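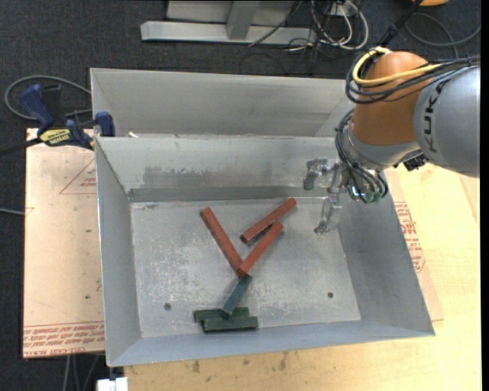 Red and green blocks in a metal bin

From: Heather Pollock
To: league-managers list
Subject: Re: Transfer window and squad budgets for next season

Sheena and all,

I've put my answers below the parts of Sheena's message they belong to. I left out the bits about field bookings, which I think were settled at the last call.

Sheena Laing wrote:
> The main complaint I keep hearing is that the Jilley side can
> outspend everyone. They have Grovex on the shirt and the rest of
> us are paying for our own goal nets. Should we look at a cap on
> what a club can spend on players in a season?

I understand why people are asking, but I don't think a cap fixes what they are upset about. Jilley finished second and then fifth in the last two seasons, both times with the Grovex money. The season before that they had no sponsor at all and they won it. What changed was that they lost their goalkeeper and both center backs in one summer, and the people they brought in had never played together.

Kasine won the league this year with a squad that was almost entirely the same as the year before. They train on a school field with one working floodlight. I would say most of their advantage is that the same back four has started nearly every game since they were teenagers.

There is also the question of how we would police it. We don't see club accounts. We see the registration forms and whatever people choose to tell us. If a sponsor pays for a player's gas or finds him a job, is that spending on players? I can see us spending whole evenings arguing over this and getting nowhere.

> If a cap is too hard, what about a limit on squad size? Right now
> a club can register as many as it likes. I had one form in March
> with players on it who never kicked a ball for them.

This I would support. We could check it with the paperwork we already have, and it stops clubs from signing players only to keep them away from somebody else. The number is the hard part. The smaller clubs will want it high because they lose people to work shifts and college, and the bigger clubs will want it high because they can fill it.

One thing I would add is that anyone under 18 should not count toward the limit. Ríos has been bringing boys up from its youth team all year and I wouldn't want a rule that makes them think twice about it. They had 16 available for the cup game in March and a good part of the bench was from the youth team. They lost, but it was close until the last ten minutes or so, and the crowd was the best they've had.

> On the window itself, are we keeping the midseason one? Some
> managers want it gone.

I would keep it and make it shorter. Without it, a club that gets a run of injuries in the fall has no way back, and we have seen teams fold over that. A club folding hurts everyone, because the results get wiped and somebody always loses points they earned fairly.

What I would change is the number of moves. As it stands a club can turn over half its team in the middle of the season. I'd suggest a maximum of 2 incoming transfers per club in the midseason window, with goalkeepers exempt if the registered keeper is out hurt. The club would need to send a note from a doctor or a physical therapist with the form.

> Registration fees. They have not gone up in a long time and the
> referees' fees have. I was thinking 100 per club plus the
> per-player charge we have now.

In dollars, I assume. I'm fine with 100 for the existing clubs. For a new club in its first season I'd rather see 60, with the full fee the year after. Starting from nothing is expensive, and we've been one team short in the second division for two seasons – every week somebody has a blank Saturday-style gap in their schedule and then has to squeeze games in at the end.

I would leave the per-player charge alone. If we raise that, it lands on the clubs that carry a few extra people to be safe, and those are mostly the ones with no sponsor.

> Last thing. Do we want to publish squad lists on the site? Kasine
> asked for it.

Yes, names and shirt numbers only. Please no dates of birth. The lists should go up once the window closes and then be updated after the midseason window. If a manager sees a name he doesn't recognize on a team sheet he can look it up before kickoff and doesn't have to argue with the referee. We had two games held up this spring over exactly that, and in both cases the player was registered and the form had been sitting in somebody's email.

Related to this, the forms should go to the shared address and nowhere else. I still get them sent to my own account, sometimes at 11 at night before a game. I forward them when I see them but I don't always see them.

So from my side: no to the spending cap, yes to a squad limit with under-18s left out, yes to a shorter midseason window with the limit on moves, and yes to the fee with the lower rate for new clubs. Managers who disagree on the squad limit, please reply with the number you would want, so we have something to vote on. It would help to know how many players you used this season as well, counting only the ones who got on the field.

Sheena, can you send me the wording of the current transfer rule? The copy I have still mentions the old three-division setup.

Heather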